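The hanger lady of Farouk Street would like you to stop folding your shirts

I was told to bring something creased. So I turned up at Dramwood, the clothes swap and mending shop at the bottom of Farouk Street, with a linen shirt I'd given up on some time in May, and the woman who runs the place had it out of my bag before I'd got my coat off.

"You've had this in a drawer," she said. I had, yes.

She doesn't want her name in print (she says people in the Co-op already stop her to ask about moths), but anyone who has been in will know who I mean. She spent years in the alterations room of a department store before she took on Dramwood, and she has firm views on most things you can do to a garment between the wash and the wardrobe. We sat at the back with tea and a plate of custard creams and I let her talk, which wasn't difficult!

Her first subject was rails. The shop has 200 hangers' worth of stock out at any time, and she'd have more if the floor would take it. At home, she reckons, most of us have too much hanging on too little pole.

"People buy a rail and they fill it the same afternoon. Then they can't get a hand in. If you can't get a hand in, you'll pull things out by the sleeve, and that's your shoulder seam gone."

So how much is too much? She held up a flat palm and slid it between two coats. That's the test, apparently. I tried it on my own wardrobe when I got home and couldn't get past the first knuckle.
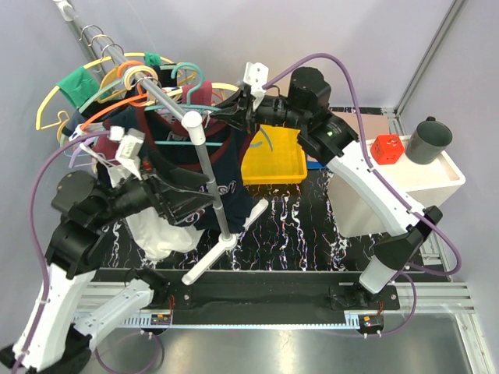
Colour is her other great thing, and I'll admit I thought it was a bit of fun until she explained it. Every hanger colour means something in her system. I'd always bought whatever came in the multipack and thought no more of it, but a mixed lot like the yellow, orange, teal and lilac ones on that grey rail is exactly what she likes to see, as long as you decide what each colour is for and stick to it. In her own house yellow is for things that need mending, teal is for things worn once and good for another go, and orange is for anything on its way out of the door.

"My husband ignores it completely," she said. "He hangs his work trousers on the orange and then wonders why they've gone to the swap."

Has that really happened? "Twice. He bought one pair back."

She's fond of clips too, for labels and odd socks and the belts that always slither off on to the floor, and she buys hers by the bag from Remen, the hardware place next to the bus station. Wire hangers she won't have in the building. A customer once brought in a whole armful as a present, and she thanked him very nicely and carried them straight out to the recycling.

By this point my shirt had been given a good shake and hung on the back of the door, and she kept getting up to look at it. I asked whether she was going to iron it and got quite a look.

"Give it a chance first. Water spray, smooth it down with your hands, leave it be. You can always iron it after."

Then we got on to handling, where she turned very serious and put her biscuit down. How you pick a thing up matters as much as how you hang it, she says, and most of us grab. Worst of all, in her view, is a hard pinch in the middle of the cloth.

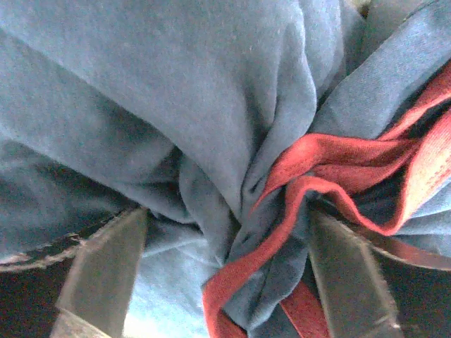 Photo: Dramwood

"Look at what happens when you pinch cloth like that, all the folds run in to the one spot. It might not matter on a duster. Do it to a damp blouse and leave it over a chair and you'll be looking at that pucker all week."

Her way is to find both shoulders first, before anything leaves the basket, and lift from there. Trousers go by the waistband. Knitwear doesn't get hung at all, and she made me promise. I said I had three jumpers on hangers at home and she closed her eyes for a moment.

She has started running evenings on all this, in the room above Cumix, the café opposite, with two hours of talk and practice and a slice of something included. The next one is on 26 Jun 2022 and you're asked to bring a few garments and any hangers you don't want. I've put my name down (I've got the jumpers to confess to).

My shirt came home on a teal hanger. She wouldn't take any money for it, but she did say she'd like the hanger back.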